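2019-04-26
카세인 접착제 배합 재시험, 점도와 가사시간

지난 배합에서 교반 후 겔화가 너무 빨라 도포 도중에 솔이 끌리는 문제가 있었다. 소석회 투입량이 과했는지, 카세인 자체의 입도가 달라졌는지 구분이 안 된 상태로 넘어갔으므로 오늘은 카세인 로트를 고정하고 투입 순서만 바꾸어 확인함.

재료
카세인 분말: Lammers, 로트 1516. 개봉 후 밀폐 보관. 냄새 이상 없음. 덩어리는 체로 걸러 버리고 통과분만 사용.
소석회: Draro 공급분. 봉투 입구가 테이프로만 막혀 있었음. 공기 중 이산화탄소와 반응해 일부 탄산화되었을 가능성이 있어 윗부분은 덜어내고 안쪽에서 채취.
물: 증류수, 실온.
탄산나트륨: 기존 재고. 라벨이 지워져 새로 붙임.

절차
배합 A는 기존 순서대로 진행. 카세인 100 g을 물에 불린 뒤 소석회 현탁액을 한꺼번에 넣고 교반. 배합 B는 카세인 양과 총 수량을 A와 같게 두고, 소석회 현탁액을 나누어 투입. 교반 속도는 둘 다 100 rpm. 더 올리면 거품이 들어가 점도계 값이 흔들린다. 점도는 Jesteo 회전점도계로 측정하고 스핀들은 도중에 교체하지 않음. 측정 사이에는 용기에 덮개를 씌워 표면 건조를 막음.

관찰
A는 소석회가 들어간 직후 급격히 되직해졌다가 다시 풀림. 이 구간에서 교반기를 멈추면 바닥에 덩어리가 남는다. 지난번 실패는 여기서 판단을 잘못해 물을 추가한 것이 원인 중 하나로 보임. 물을 넣지 않고 기다리면 스스로 묽어진다. 풀린 뒤의 외관은 매끈하고 약간 노란빛.
B는 되직해지는 구간이 약하게 나타났고 덩어리가 거의 없음. 다만 균질해지기까지 시간이 더 걸렸고, 그만큼 사용 가능 시간이 줄어든다. 가사시간은 투입 완료 시점이 아니라 첫 소석회 투입 시점부터 재야 비교가 된다. 처음에 이 기준을 잘못 잡아서 B의 앞쪽 기록은 버리고 처음부터 다시 계산함.
솔 도포성은 B가 나음. A는 풀린 직후에는 비슷하지만 후반부에 실이 늘어지는 현상이 먼저 나타난다. 겔화 종점은 두 배합 모두 유리막대를 들어 올렸을 때 끊어지지 않고 덩어리째 따라 올라오는 시점으로 정했다. 주관적인 기준이므로 점도 곡선의 변곡과 같이 적어 둘 것.

접합 시편
자작나무 조각을 나뭇결 방향을 맞추어 겹쳐 붙임. 표면은 대패로만 마감하고 연마하지 않음. 연마면은 미세 분진이 기공을 막아 침투가 고르지 않다는 지적이 이전 기록에 있었다(Haverford 메모). 같은 조건으로 연마면 시편도 비교용으로 만들어 둠. 클램프 압력은 접착제가 가장자리로 얇게 밀려 나오는 정도. 압력을 수치로 관리하지 않는 한 강도 값의 산포는 줄지 않을 것이다. 토크 렌치로 조이는 방법을 검토해야 함.
밀려 나온 접착제는 젖은 천으로 바로 닦음. 남겨 두면 알칼리 때문에 목재 표면이 변색된다. 자작나무는 덜하지만 참나무처럼 타닌이 많은 수종에서는 갈색 얼룩이 뚜렷하다. 타닌이 많은 수종에 쓸 경우 마스킹이 필요하다고 작업 지침에 추가함.

내수성
물 침지 시험은 완전 경화 후에 시작. 경화 기간이 짧은 상태에서 담그면 배합 차이보다 경화도 차이가 크게 나온다. 침지 후 건조까지를 한 주기로 하여 2주기 반복 예정. 박리 여부는 육안과 얇은 필러 게이지로 확인하고, 게이지가 들어가는 깊이를 접합선 길이와 함께 기록. 결과는 5월에 정리.

Delacroix와 논의한 내용
탄산나트륨을 소량 넣어 카세인 용해를 먼저 끝낸 뒤 소석회를 넣자는 제안. 용해는 빨라지지만 나트륨염이 남으면 내수성이 떨어질 수 있다. 배합 C로 따로 만들어 침지 시험에 포함하기로 함. 분량은 소석회 대비로 정하고, 카세인 대비로 적힌 옛 기록과 섞지 말 것. 옛 기록은 Wusier 배합표를 옮긴 것인데 단위가 중량비인지 용적비인지 표기가 없다. 원본을 찾기 전까지는 참고하지 않음.

기타
점도계 영점이 측정 전후로 조금 달랐음. 교정유로 다시 확인해야 하고, 그 전까지 오늘 점도 값은 A와 B의 상대 비교로만 사용한다.
교반 날개에 굳은 카세인은 미지근한 물에 담가 두어도 잘 떨어지지 않는다. 굳기 전에 세척할 것. 소석회 현탁액 취급 시 보안경 착용. 폐액은 알칼리 폐액통으로.
시편 보관함의 습도 기록지를 새것으로 교체. 이전 기록지는 잉크가 말라 후반부 판독이 안 되므로, 그 기간에 경화한 시편은 비고란에 습도 미상으로 표시했다.

다음 작업
배합 C 제조. 클램프 토크 조건 설정. 소석회 탄산화 정도를 산 적정으로 확인하고, 결과에 따라 Draro 쪽에 포장 변경을 문의.

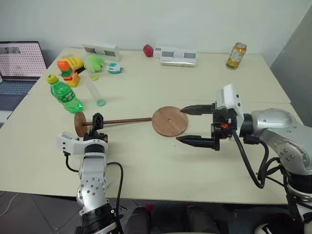
적정용 염산은 표정한 지 오래되었으므로 쓰기 전에 다시 표정한다.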